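PRESS RELEASE - for use from February

Chauke opens shared tables at Rudik: bring your bag, put it on the ledge, sit down

Short version for anyone in a rush. Chauke, the small furniture maker, and Dusska, who do the flowers, have fitted out a new common room at Rudik. Open from February. Free to use, no booking for the tables, doors from 8 in the morning.

Longer version follows. Please use whatever bits you need.

What it is

A room for sitting down in. Tea, a sandwich, a chat, homework, a bit of mending. Rudik has had the workshops upstairs for years but never a decent place to wait or eat between classes, and people ended up on the stairs with a cup on their knee. The stairs are draughty. They are also the fire exit, so that had to stop.

The room seats 72 when it's full. 19 tables, all from Chauke, mostly oval, in a light wood with rounded ends. The ovals were picked after a trial with square ones, which took up more room and caught people on the hip as they squeezed past. With an oval you can slide round the end of it carrying a tray. Fits a family of four, or six if they like each other.

The tops wipe down with a damp cloth. No tablecloths, that was a firm request from the people who would have had to wash them.

The ledge

Probably the thing we got asked about most at the trial. Along the wall runs a long white ledge with a black edge, low enough to reach without stretching. It was drawn as a bit of trim, more or less. Then on the first morning of the trial everybody put there things on it. Bags, coats, scarves, water bottles. So it has stayed, and been made part of the plan: bags on the ledge, table kept clear for whatever you came to do.

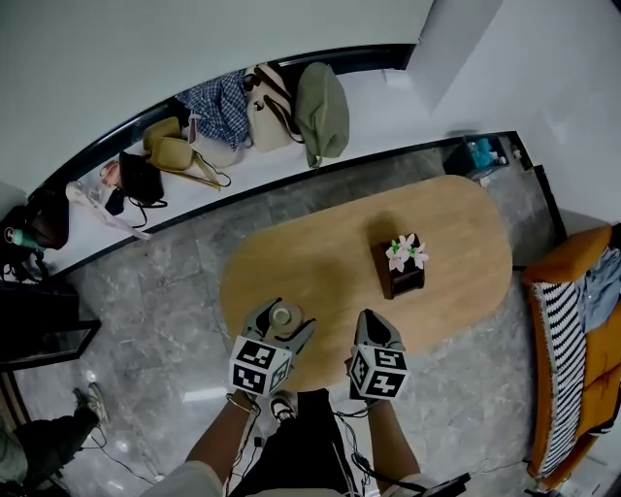 We did look at hooks. Hooks are fine for coats but a heavy handbag on a hook swings, and the straps get tangled with the next one along. We also looked at lockers, which cost a lot and need keys, and keys go missing. A ledge costs next to nothing. You can see your own bag from where you are sitting and you can get at your purse without asking anyone to move.

Please do keep an eye on your belongings all the same. Rudik can't be responsible for anything left behind. Lost items are kept for 14 days at the front desk, then they go to the charity shop. Umbrellas included.

The flowers

Dusska supplied the table flowers. Artificial, yes, and we're happy to say so. Pale pink and white lily-type blooms with a little green, set in a small square box of dark brown wood. The boxes are kept small and low on purpose so you can see who you are talking to over the top. Real lilies were tried for a week. Lovely, but the pollen got on sleeves and two regular users sneezed all the way through lunch. The artificial ones get a dust every so often and that's that.

Boxes can be moved to the end of the table if you need the space. Please put them back in the middle after. Please don't take them home (one has gone already).

The floor

Grey tile with a marble pattern, easy to mop, hides crumbs rather well. It was here before and it has been kept. Replacing it would have eaten most of the budget and there was nothing wrong with it, apart from wanting a good scrub, which it has now had. Felt pads have gone on the chair legs to cut down the scraping. If you hear one scrape, a pad has come off, tell the desk.

What it cost

Less than planned. Chauke made the tables at cost in return for showing them here, and Irach looked after delivery and fitting, which took almost 5 days including the one lost to a van that wouldn't start. There is a bit left in the pot and it will go on better lighting at the far end of the room, where it does get gloomy by mid afternoon.

Opening times

8am to 6pm in February, later in spring if enough people want it. Hot water is free, bring your own cup or borrow one and rinse it. Own food welcome. Nothing fried please, the windows on that side don't open very far.

Groups of more than ten, let the desk know beforehand and a couple of tables can be pushed together. They don't sit quite flush because of the rounded ends but it works well enough for cards or a birthday cake.

For press

Visits before opening are welcome in the mornings, ask at the front desk at Rudik. Pictures of the tables and the flower boxes can be sent on request, as can sizes and wood finishes from Chauke. Dusska can supply the flower boxes on there own, order sheet at the desk. Questions about delivery and fitting to Irach.

Parking behind the building is limited. The bus stops right outside.

ENDS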